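Journal > Around the House > Getting Rid of Things

I've been trying to empty the back bedroom since June, and I'm a little embarrassed at how long it has taken me. We moved here to Akdale with everything we owned in Venstead, and most of it went straight into that room and had the door shut on it. Old curtains, tax papers, a box of tiles we carried home from Bragança (so pretty, and never once on a wall!), and more extension cords than any family needs. 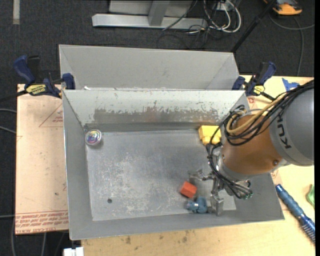 My trouble has always been the "maybe" pile. I pick up a thing, remember where we bought it, and back it goes, and an hour later I've moved everything six inches to the left. What finally helped was giving myself two containers and no third, one for keeping and one for giving away. Two plain gray metal bins, one right behind the other, would suit me nicely, with those sloping sides so it all slides down to the bottom where I can't fuss over it. Mine are cardboard, from the grocery store in Plirgate, and one has already split. The tiles are staying, by the way. I'm thinking of the kitchen, over the stove.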